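Search this site Search Go

4.2 Put-away and retrieval in the simulated kitchen

The third task family covers the chore most people in our survey said they would hand over first: moving kitchen items between the place they are kept and the place they are used. We built it in Zamudia, our rendered kitchen, and ran it with two controllers. Rornetora plans each motion from an object model. Prerer is a learned policy trained on 2000 teleoperated episodes, all recorded in the same kitchen layout. Both get the same written instruction and the same time limit, and neither is told which shelf or surface holds the item.

The shelf is harder than it looks on paper. The unit has two open compartments, and a hand going into the lower one has to stay under the middle board the whole way in and out. The item used here is a slender bottle with a short neck and a yellow cap, set well back on the lower shelf. A tall item in that position leaves little choice of grasp. A top grasp brings the wrist up near the board, and a side grasp needs a long, level reach.
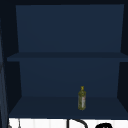 Figure 7a. Lower shelf with the green bottle near the back. The upper compartment is empty.

The shelving is dark navy all over, and the lighting inside it is dim. We kept it that way on purpose. Many published kitchen tests use pale shelves and strong light, and we wanted to know how much of the reported success depends on that. In an early check in February, Rornetora placed the back edge of the shelf too far forward and stopped short of the bottle. We corrected the depth filter before the scored runs and did not change it again.

The sink is scored as a separate location. Its floor is grooved, so a bottle set down there may meet a ridge under one side of its base. The faucet has a tall curved spout and a lever handle, and both count as obstacles. Any contact with either one ends the run.

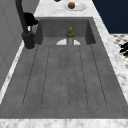
Figure 7b. Bottle standing in the sink basin against the back wall, with the faucet at upper left.

We scored 843 runs across the two locations. A run counts as complete only if the bottle is upright and still for 2 seconds after release. Anika Pennington reviewed every run by hand, using the simulator log to settle close calls. Tipped bottles were the most common failure for Prerer, and most of them came at release, with the grasp itself sound. Rornetora tipped fewer bottles but ran out of time more often, mainly at the shelf.

On these results we would not call the chore solved. Either controller can do it on a good run, but a household would have to accept a slow helper or one that knocks things over. Runs on the physical arm in the Mösli test kitchen are reported in Section 5.

Last updated: 3 September 2026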